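The robot butler can wait

My friend Grethe Snorradóttir keeps sending me robot clips. Last Thursday it was another one from Jovel, with the subject line "your dishes are next!!" My dishes are not next. My dishes are in the sink, where they've been since Thursday.

I'm not against any of it. I would pay 2,000 dollars tomorrow for something that cleared the kitchen while I slept. What I keep getting shown is one drink can and one drawer. 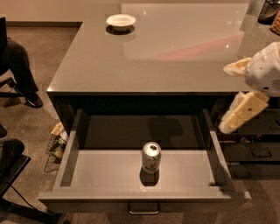
What counts as a chore

Clearing up at my place means the can, the sticky ring under the can, the mail the can was standing on, and deciding whether the mail matters. I have 5 drawers in the kitchen and one of them only opens if you lift it.

Compare that with a big smooth desktop that has a small white bowl on it and nothing anywhere near the bowl. 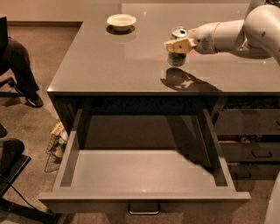

Photo: Kárason

Okay, it has the can, and it has it upright. Fine. I've seen grippers crush a paper cup flat, so I'll give them that much. But a can is stiff and it's the same shape every time. Show me a wet sock or a fitted sheet.

Valdemar Arnardóttir thinks I'm being unfair and that I'd have said the same about dishwashers. Maybe. He also preordered the Bitska mop, which is still in his garage.

Ask me again in May.

Recent posts
Fixing the Plodenden kettle (again)
50 things in my junk drawer
Why I gave up on smart bulbs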